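Trying Out the Clullard Simulator at the Findora Open Day
June 26, 2022
By the Workbench Reviews desk

I had been meaning to get over to the Findora open day for a few years now, and this June I finally made the drive out to Forsyth, with a thermos of coffee and far too many snacks. The big draw for me was Clullard, the robot arm simulator from Zomton that people on our boards keep asking about, and I'm happy to say I got a good long turn on it (the folks at the booth were very patient with me!).

You sit down at an ordinary desk with 2 monitors and a hand controller, and you drive a gripper around a make-believe room. I took about as long to learn the controls as I once took to learn a sewing machine, so plan on feeling clumsy at first. My first 6 tries at picking something up were all misses. After that it started to click, and by the end of my 40 minutes I was having such a nice time that I let my coffee go cold.

What I liked best was the view from just behind the gripper. You look out over the housing and between the fingers, the way you look down your own arm when you reach for a jar, and lining things up feels natural once you trust it. The walls have a lovely stony look, too. Shadows are on the heavy side, and I did lose track of the floor in the darker rooms, so I'd love a brightness slider. Small print on things like book covers comes out blurry, which may bother you if you want to practice sorting by label.

The controller is comfortable, though the squeeze trigger is stiff and my thumb was sore on the drive home. The menus could use bigger letters. The starter set comes with over 100 rooms, and I only saw a handful, so I can't speak for the rest.

Would I buy it for home? Probably, if the price comes down a little. For a school shop or a robotics club I'd say go ahead now, and ask for the longer cable.

Recent reviews
Tabletop arm kits for beginners
Hand controllers for small hands
A rolling bench for the garage
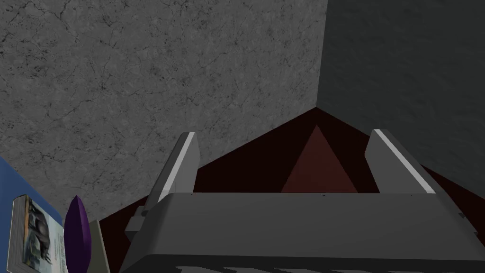 The gripper view in Clullard, fingers open, facing a corner of the room.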